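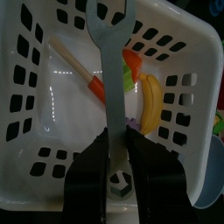 Fig. 1. Wrist camera view: toy wrench gripped in the basket.

Handout 3: Notes on the visit to the Wonura open day
Saturday, October 1, 2022

Read these before the seminar. The visit counts towards your lab report, so bring your own notes as well.

The Barnar demonstration was a sorting task with toys. The arm has a camera at the wrist and two fingers. In Fig. 1 the fingers grip the wrench by its handle, close to the ring end. A toy screwdriver lies to the left and a banana to the right, and the wrench overlaps several of the other toys.

Points from the talk

Objects that overlap are harder than objects set apart. The wrench hides most of the purple toy, so the camera has little to go on.

A glossy basket floor reflects the overhead lights. The speaker said this had caused false edges in the July trials.

The Barnar team ran 110 picks in July and counted 93 as good. A pick was good if the toy was lifted clear and held for 2 seconds.

The second stand, Ventura, showed route planning for carts. It is not needed for the report.

For the report

Describe one way to choose which toy to lift first from a full basket. State what the wrist camera can see and what it cannot. Use Fig. 1 and the Bidasia reading from week 2. Maximum 3 pages, with sketches.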